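The Grura hand-held gripper kit, one week in

February 2022

So the kit from Grura finally showed up, and I have been grinning at it for a week! I paid $439 for the pair, after going back and forth since November over whether I wanted these or the Flileo set (cheaper, lighter, but you only get one gripper and the fingers felt flimsy when I tried it at a friend's desk).

What I love most is how quickly you stop thinking about the thing. You hold it, you squeeze, the fingers close, and by the second morning I was picking up pens and tea bags without looking down. Marwa Kettani, who shares my corner of the office, got the hang of it in 9 minutes and then wouldn't give it back.

The recording software is called Dotcombe and it's pretty good. Sessions save by themselves, the names make sense, and you can throw out a bad take right away instead of hunting for it later. Calibration took me three tries. The manual skips a step on page 4 (restart the program after you plug in the second gripper - I've written to them about it and got a nice reply the same day).

A few gripes, all small. The body is bulky, and after a long session my wrist knows it. I'd like a carrying case. And the cable in the box is too short for my desk, so I swapped in one of my own.

Would I buy it again? Yes, easily. Next up is folding dish towels, which I expect to be terrible at, and then the Mendoza add-on fingers if they ever come back in stock. If you own those already, please leave a comment and tell me how they handle thin cloth!

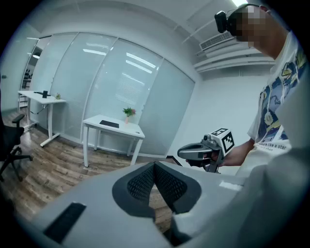
Gripper in hand at the office, in the "measure like a star" shirt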